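Forum > Home & Garden > Furniture and finishes

Oiling a pale table, or just leave it??

palcombe_pete
Got a light wood table off a bloke in Ogilvie, 175 quid. No finish on it as far as I can tell. Wife wants it kept pale. Oil or varnish?

StruanDrummond
Oil. Thin coats, 5 of them, wipe off the extra. Wouldn't touch varnish.

weltine_lass
Disagree. Oil turns it yellow, mine went like weak tea by April. Matt varnish, water based, done in an afternoon.

StruanDrummond
Only if you slap it on. And varnish chips, then your sanding the whole lot again.

mossgate
What grit did you both go to? I stopped at 100 and it felt like toast.

weltine_lass
Far too rough. Go finer, 240 at least.

StruanDrummond
600 between the last coats. By hand, along the grain. This is the sort of colour I'd want to keep 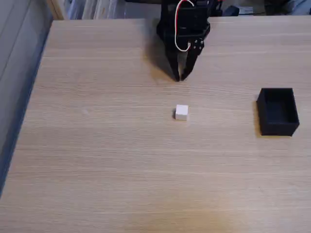
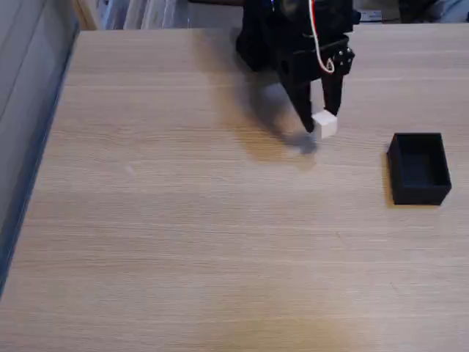
light wood top, same table both times

palcombe_pete
Yes thats near enough the shade. So is that oil?

StruanDrummond
Not telling you till you've done a test patch. Underside, leave it a week.

mossgate
Stedoletti do a white tinted oil, anyone used it? Pricey.

weltine_lass
Had a tin. Went streaky. Still say varnish.

palcombe_pete
Right, doing a patch of each tonight. Will post when its dry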